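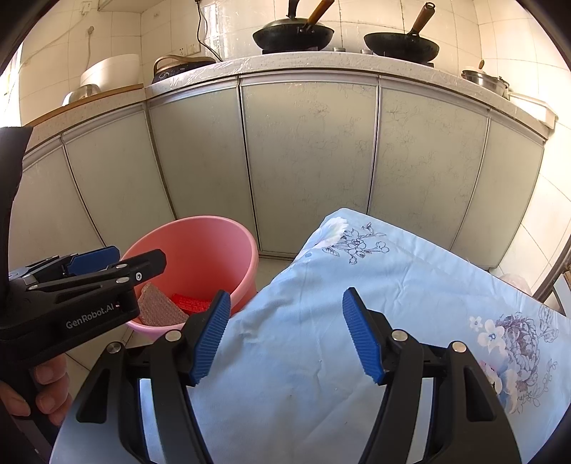 집안일 데이터 수집 작업 기준, 같이 다듬어 주실 분을 찾아요

안녕하세요, 저는 Kedemum에서 작업 지침서를 맡고 있는 사람이에요. 지침서라고 하면 좀 딱딱하게 들리는데, 제가 하는 일은 손에 쥐는 그리퍼로 설거지나 걸레질, 상 닦기 같은 집안일을 할 때 무엇을 지켜야 하는지 글로 정리하는 거예요. 나중에 로봇이 이 동작을 보고 배우니까 사람이 대충 하면 로봇도 대충 배우거든요(정말이에요, 저도 처음엔 설마 했어요!).

지금 쓰는 기준서는 Olska라고 부르는데 조항이 벌써 1,987개까지 불어났어요. 문제는 현장에서 읽기가 너무 힘들다는 거죠. "대상물을 적정 압력으로 파지할 것" 같은 문장이 수두룩한데, 적정 압력이 어느 정도인지는 쓴 사람도 설명을 못 해요. 그 문장을 제가 썼다는 게 좀 부끄럽지만요. 그래서 부엌일을 실제로 오래 해 보신 분들과 한 줄 한 줄 고쳐 보려고 합니다.

모집 인원은 10명이고, 6주 동안 일주일에 두 번 나오시면 돼요. 한 번에 세 시간쯤 걸리고 중간에 꼭 쉬어요. 장소는 Jestimberg 건물 안의 작업용 부엌이에요. 교통비는 따로 드리고, 수당은 참여한 날마다 정산해요. 사정이 생겨 중간에 그만두셔도 그때까지 하신 몫은 다 드려요.

오시면 이런 일을 해요.
양손에 그리퍼를 하나씩 쥐고 정해진 집안일 하기
기준서 초안을 소리 내어 읽고 이상한 문장에 줄 긋기
다른 참여자가 작업하는 걸 보면서 점검표 채우기
끝나고 같이 차 마시면서 불평하기(이 시간에 제일 좋은 의견이 나와요)

특히 의견을 듣고 싶은 부분은 안전과 위생이에요. 불 가까이에서 어디까지 작업해도 되는지, 그릇 닦는 수세미와 바닥 닦는 걸레를 어떻게 나눠 둘지, 손목이 아프면 언제 멈춰야 하는지. 지난 6월에 Orellana 팀과 초안을 맞춰 봤는데 쉬는 시간 규정만 가지고 거의 2시간을 이야기했어요. 그만큼 사람마다 생각이 다르더라고요.

만 19세 이상이고 한국어 문서를 편하게 읽으실 수 있으면 충분해요. 기계는 몰라도 괜찮고, 그리퍼 쥐는 법은 첫날 천천히 알려 드려요. 다만 손목이나 어깨 치료를 받고 계신 분은 신청서에 꼭 적어 주세요. 점검표만 맡는 자리도 있어요.

촬영 자료에는 손이나 목소리가 담길 수 있어서 시작 전에 동의서를 함께 읽습니다. 궁금한 조항은 서명 전에 얼마든지 물어보세요. 동의를 거두고 싶을 때 어떻게 하면 되는지도 같은 종이에 적혀 있어요.

신청은 2026년 8월 2일까지 Kedemum 홈페이지의 참여 신청란에 남겨 주세요. 자기소개는 짧아도 되고, 평소 부엌에서 꼭 지키는 나만의 규칙을 하나 적어 주시면 제가 아주 반갑게 읽을게요!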